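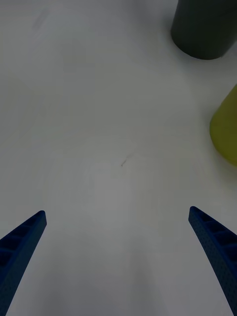
How long does it take to clear off one white table? Most of a morning, if it's the only flat surface in the place and everything lands on it.

April 30, 2022

Up early, coffee, straight into it before I could talk myself out of it. Table has been bugging me since December. Mail pile first. Recycled nearly all of it. Kept the Skulthorpe invoice ($282, still not paid, do it tonight) and the warranty card for the kettle.

Then the hard stuff. Tape. Three half rolls of tape, why. Box of 100 envelopes from Ukico, opened, maybe four used. Put those in the hall drawer with the stamps. Drawer now won't close all the way. Later problem.

Wiped it down with dish soap and warm water. Then again. The old mug ring would not budge so tried baking soda paste, left it on 20 minutes while I did the trash. Mostly gone. Rinsed it twice becuase the paste dries to a powder and gets on your sleeves.

Thinking about matte white. Looked so clean in the store, and at home every pencil mark shows. Would I buy it again? Probably. The dark one from Ruvard was $532 and I'd have seen dust on it instead. So no regrets really, just more wiping.

New rule, written on a sticky note and stuck to the fridge: mail gets opened standing up, next to the bin. Keys on the hook. Nothing sleeps on the table. I give it a week.

Lunch at the counter so I wouldn't mess it up, which is silly, it's a table.

Afternoon. Called Woldemariam about the chair, they still dont have the right feet in. Try again next week. Felt pads in the meantime, if I can find the felt pads. I had them in my hand this morning. Pretty sure they went in the drawer that won't close.

Want to use it for real tomorrow, spread out the sewing pattern and finally cut the lining. Need: long ruler, the good scissors, chalk. Move the lamp over too, that side of the room gets dim by four and I cut crooked when I can't see the line.

Back hurts. Invoice paid, just did it. Laundry's still in the machine, going down to get it now.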